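May 17, 2025

Dye bench, notes on the gray batch.

Continued with the gray recipe from March. Beat Thaler wants one middle gray that works on cotton and on cotton with polyester, and I am still not sure that this is possible with what we have. The old powder from Mayrhofer is finished. I opened the Gerus one, lot 713, and weighed it two times, as the balance was drifting again after I moved it to the window side.

Bath 1: started cold, raised slowly to 55 degrees, salt in 4 portions. Held 23 minutes, then soda. The color went on too quickly at the beginning and the test strip had a blue cast when I held it beside the standard. Dalva says it looks more violet to her. We looked again near the door and could not agree.

Bath 2: same, but with half of the salt before heating. More even, a little lighter. I prefer this one.

Grays and creams:
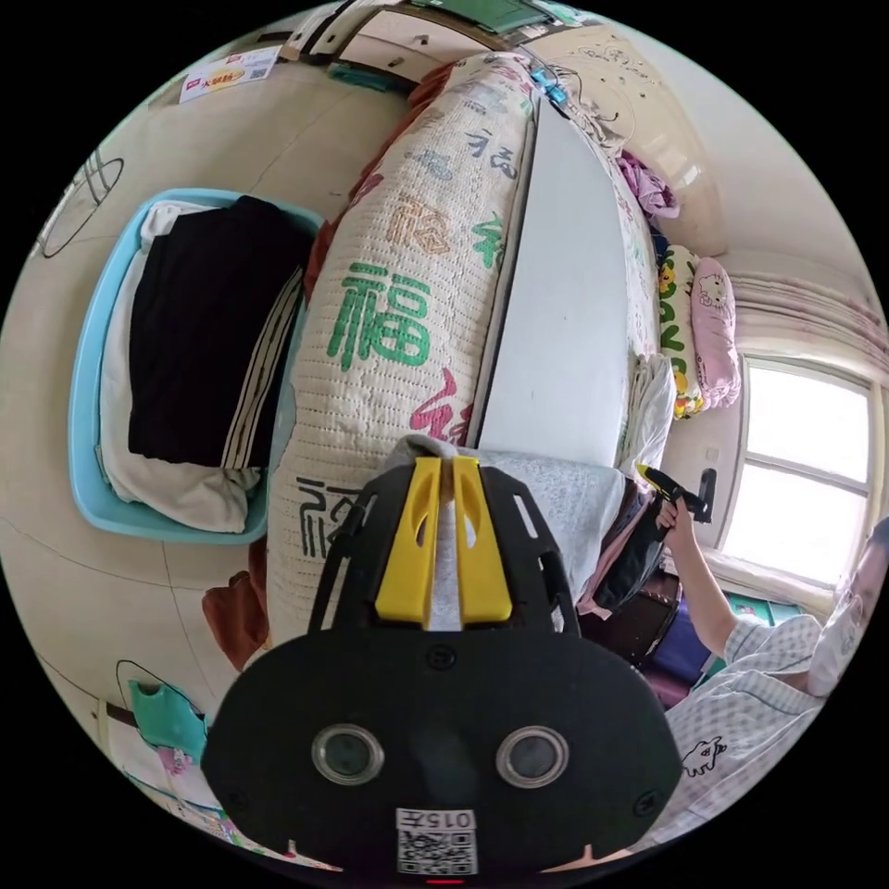
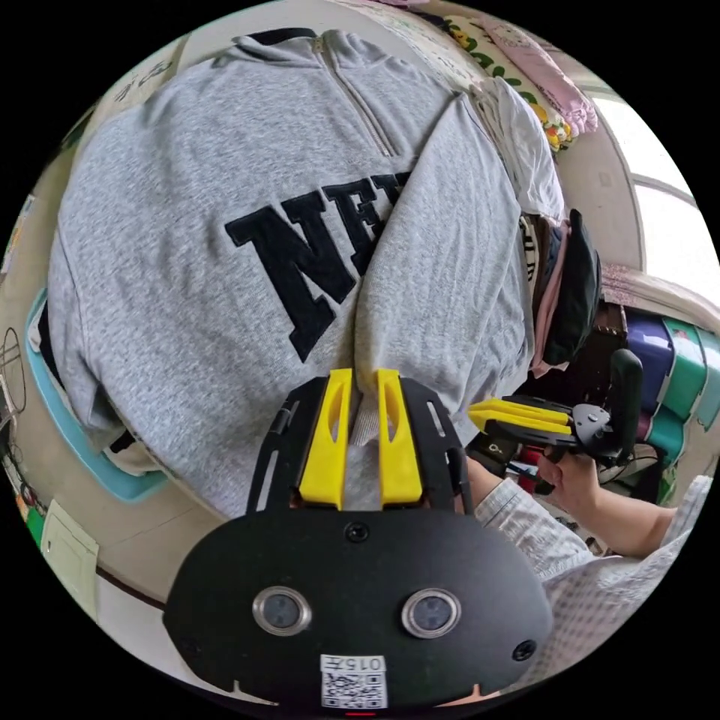
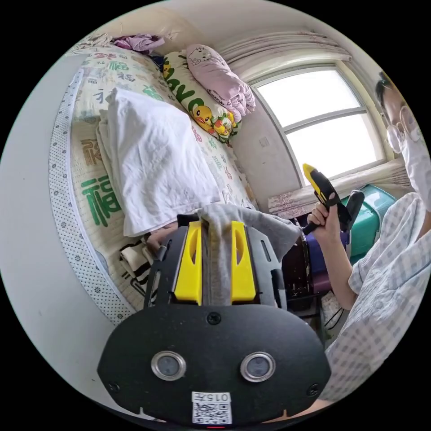 For the blend strip, the cotton takes the dye and the polyester stays almost white, so the result is a melange and not a flat gray. Gebhard likes it and asks if we can keep it as a second shade. My answer is yes, if he writes down which yarn it was. The bag had only "Gisville" on it, and we have two yarns from there.

Rub test on bath 2, dry: good. Rub test, wet: some gray on the white cloth, more than I want. Maybe the rinse was too short. I will repeat with one hot rinse more and a drop of the Nukora soap, not the green one.

To do:
Ask Waltraud if the pH paper is still valid, the box has no date.
Send Shona Hollis a piece of strip 2, pinned on card, not glued.
Clean the small pot. There is a ring inside from the brown of last week and I suspect it came into bath 1.

Strips are drying on the line over the sink, bath 1 on the left.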